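Notebook – Flirnton demos, second pass
December, 4:40 pm, bench room
Reading time: 4 min

Picking up from the last entry, where I wrote that I didn't believe the success number. I still don't, though I now have a better idea of what bothers me about it.

The claim in the Lurkix writeup is that a policy trained only on hand-held gripper demos transfers to the arm with no arm data at all. We trained on our own set, 2,135 demos after filtering, and got a result on the bench that looks close to theirs. Maëlys Hoarau was pleased. I was pleased for an evening, and then I went through which starts we had used for evaluation.

We ran 20 rollouts per condition. That is thin to begin with. Worse, the start positions were picked by the same people who collected the demos, and people put things down where they are used to putting them down. I overlaid the starts on the training starts and most of the evaluation set lands on top of a training cluster. So we may have measured how well the policy remembers where the bouquet usually goes. I can't tell that apart from a real skill with the data we have.

The second complaint is pose tracking. The demo trajectories come from camera poses, and the Plultness filter throws out any demo where the track breaks. It sounds harmless. But tracks break when the view is mostly plain wall or blown-out tabletop, or when the operator swings the tool fast, and those are the demos where something difficult is going on. I went back through the rejects and pulled 300 to look at by hand. Too many of them are reaches across the body and big wrist rotations. The filter is removing the hard part of the task and we then report on what's left.

Maëlys disagrees. Her view is that a broken track is a bad label, and training on bad labels would hurt more than losing the variety. Fair. She may well be right about training. My point is about what we're allowed to say afterward: "the policy handles flower placement" is a bigger sentence than "the policy handles flower placement when the wrist stays calm." I'd like the second one in the draft until we have a reason to drop the last part.

Third, the views themselves. I spent most of the afternoon clicking through fisheye frames one at a time, which I should have done a month ago. It changes your mind about what the network is looking at. A lot of pixels go to things that have nothing to do with the task: the operator's shirt, the bench clutter, the floor, the ceiling lights. If the same gray striped shirt turns up through a whole block of demos, the shirt is a usable cue for which block you're in, and the block tells you the layout. I have no proof the policy uses it. I also have no proof it doesn't, and the augmentation we run (color jitter, small crops) would not remove it.

Same shirt, same room:

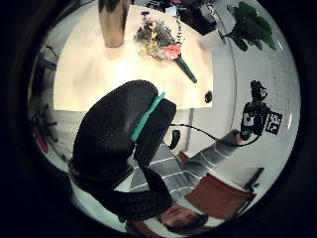
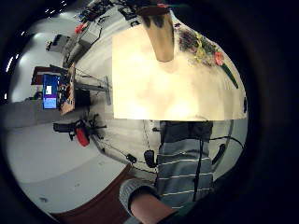
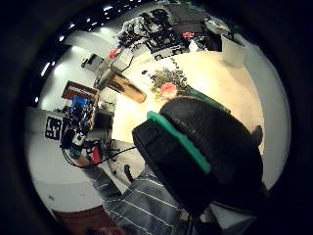
So the plan for the next round, in the order I'd do it.

1. Mask the operator. Crude segmentation is fine, gray fill, retrain from scratch with the same seed. If the number holds, I'll drop the shirt complaint and apologize to Maëlys in writing.

2. Starts drawn by script. Print the positions, put the object down where the sheet says, even when it looks silly. 100 rollouts for the main condition. It will be a boring few days.

3. Rerun the 300 rejects through the Lahlou tracker with the looser gap setting and see how many come back. If a decent share do, train with and without them. If hardly any do, at least we can write down what kind of motion we lose.

4. Score blind. At the moment the person resetting the table also calls success, and I caught myself passing a placement I would have failed in the baseline condition. It was leaning. I wrote "ok" next to it.

One thing in favor of the method, to be fair to it. Collection really is quick compared with teleop, and the demos are smoother than anything I ever produced with the old joystick setup. The replay errors on slow motions are small enough that I've stopped worrying about them. My doubts are about evaluation and filtering – the tool itself I have no quarrel with.

Open question from Maëlys, no answer yet: should the baseline get the same fisheye input? Currently it gets a rectified crop, so part of the gap could be field of view. I think yes. She thinks the comparison is then no longer with the baseline as published. We could run both and put both in the table, if there's room on the machine.

Disk: the raw video for the rejects is still on the scratch drive. Do not clean it up before item 3 is finished.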